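Appel à participation – Étude sur la conservation domestique des fruits et légumes frais
Référence du dossier : 3258

L'unité Conservation de Stevora recrute des foyers résidant à Brollville et dans les communes voisines pour une étude portant sur le stockage des fruits et légumes au domicile. L'étude débute en octobre. Elle est conduite sous la responsabilité scientifique de Yolotzin Palacios et comprend une phase de relevés à domicile, un entretien individuel et une séance de restitution sur le site de Drurkel.

Objet de l'étude

Les durées de conservation indiquées au consommateur sont en général établies en enceinte climatique, à température et hygrométrie constantes. Les conditions domestiques s'en écartent : ouvertures répétées de la porte, chargement variable, cohabitation de produits émetteurs d'éthylène et de produits sensibles à ce gaz, séjours prolongés à température ambiante avant mise au froid. L'étude vise à documenter ces écarts et à les mettre en relation avec la perte de masse, la fermeté et l'aspect de l'épiderme au moment de la consommation ou du rejet.

Les produits suivis sont les suivants : pomme, poire, grenade, tomate, prune, fruit de la passion, carotte, courgette, laitue. Les petits fruits rouges et les produits prédécoupés sont exclus du protocole. Les foyers qui ne consomment qu'une partie de ces produits peuvent se porter candidats.

Profil recherché

– Personne majeure, responsable principale des achats alimentaires du foyer.
– Foyer équipé d'un réfrigérateur en état de marche, avec ou sans compartiment à légumes séparé. Les caves et celliers utilisés en complément sont à déclarer.
– Achat de fruits ou légumes frais au moins une fois par semaine.
– Présence au domicile pendant les sept semaines de relevés. Une absence de trois jours consécutifs au plus est admise.
– Lecture et écriture courantes du français.

Ne peuvent participer les salariés de Stevora et leurs conjoints, les personnes travaillant dans la distribution de produits frais, ainsi que les foyers ayant pris part à la campagne précédente de Zamudio.

Déroulement

Chaque foyer reçoit deux enregistreurs de température et d'humidité, une balance de cuisine et un carnet de relevés. Le premier enregistreur est placé sur la clayette médiane du réfrigérateur, le second à l'endroit où sont habituellement entreposés les produits non réfrigérés. Les enregistreurs ne doivent pas être déplacés entre deux passages du technicien.

Les participants pèsent les produits à l'achat, puis tous les deux jours. L'aspect est coté de 0 (frais) à 5 (impropre à la consommation) au moyen de la grille fournie. Le flétrissement, les taches et les moisissures font l'objet de cotes distinctes – un fruit fortement ridé mais exempt de moisissure n'est pas coté 5 d'office. Tout rejet est consigné le jour même, avec son motif. 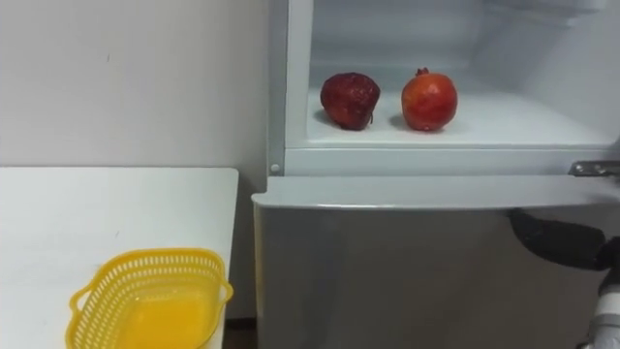
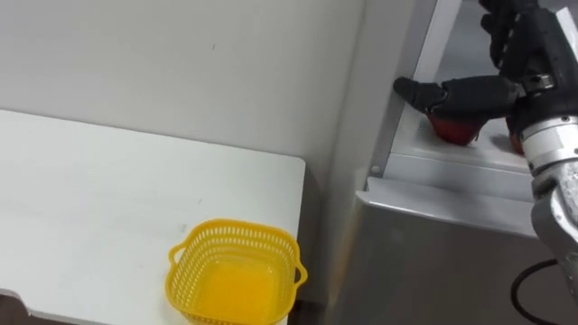
Le temps à consacrer aux relevés est estimé à dix minutes par jour de pesée. L'entretien individuel dure une heure et porte sur les habitudes d'achat, l'organisation du stockage et les critères de tri. Il peut être tenu à distance, entre 9 h et 19 h. La séance de restitution est facultative et ne donne pas lieu à indemnité supplémentaire.

Indemnisation

L'indemnité est de 519 euros par foyer pour un protocole complet. Elle est versée par virement après restitution du matériel. En cas d'arrêt anticipé, elle est calculée au prorata des semaines validées. Une semaine est validée lorsque toutes les pesées prévues ont été consignées. Les achats alimentaires restent à la charge du foyer.

Données personnelles

Les relevés sont enregistrés sous un code attribué à l'inclusion. La table de correspondance entre codes et identités est conservée séparément et détruite à la clôture de l'étude. Les participants peuvent se retirer à tout moment, sans justification, et demander l'effacement de leurs données jusqu'à l'analyse statistique. Aucun résultat individuel n'est transmis à des tiers.

Candidature

Le dossier comprend :
– le questionnaire d'éligibilité, complété et signé ;
– la marque, le modèle et l'année d'achat du réfrigérateur, si cette dernière est connue ;
– la liste des produits du protocole achetés au cours du dernier mois ;
– les créneaux de disponibilité pour la visite d'installation.

Les dossiers sont à déposer à l'accueil du site de Drurkel ou à adresser par courrier à Stevora, unité Conservation, boîte postale 2382, Brollville, à l'attention de Yolotzin Palacios. La référence du dossier doit figurer sur l'enveloppe. Les dossiers incomplets ne sont pas examinés. Les foyers retenus sont informés par écrit et conviennent ensuite d'une date d'installation avec le technicien.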